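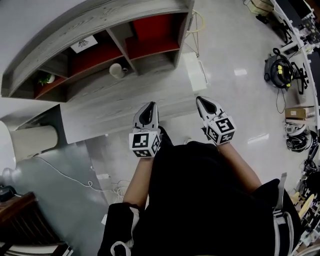
One reader wrote in to ask why a shelf rated for 40 pounds had started to sag under a single row of cookbooks. Most of the questions on this page come down to the same confusion between what a shelf can hold and what the wall behind it can hold.

# Clindley Wall Shelving: Frequently Asked Questions

Last revised Mar 13, 2023

## What does the load rating mean?

The rating is for one shelf, loaded evenly along its full length, with both brackets screwed into studs. A load placed at the front edge pulls harder on the top screw than the same load placed against the wall. Keep heavy items toward the back.

## Why does my shelf sag if the load is under the rating?

Check the bracket spacing first. Brackets set too far apart leave the middle of the board unsupported. Books left in place for months will also cause a slow bend in the board. Flip the board over, or add a third bracket at the center.

## Can I mount the rails on drywall without studs?

Only the Primlow rail is approved for this, and only with the anchors in the box. The Trodness rail must go into studs or masonry. Plaster over lath is not covered by either rating.

## Which screws do I need?

Kit 691 is for wood studs. Kit 3388 is for brick and concrete and includes plastic plugs. The heads are the same size, so either kit fits either rail. Drywall screws are brittle and should not be used.

## How far apart can the rails be?

Match the stud spacing in your wall. Leave no more than 2 inches of board past the outer bracket at each end.

## Do the brackets fit older rails?

Rails sold under the Sithole name have a narrower slot. Current brackets will enter the slot but will not lock. Do not file the tabs down to make them fit.

## Can the shelves go in a bathroom or garage?

The steel parts can. The boards swell in damp air, mostly at the cut ends. Seal any end you cut before you install the board.

## How often should I check the screws?

Once after the first month, then once a year. Unload the shelf before tightening. If a screw turns without getting tighter, move the rail to fresh wood.

## Are replacement end caps available?

White and gray caps are in stock. Black caps return in July.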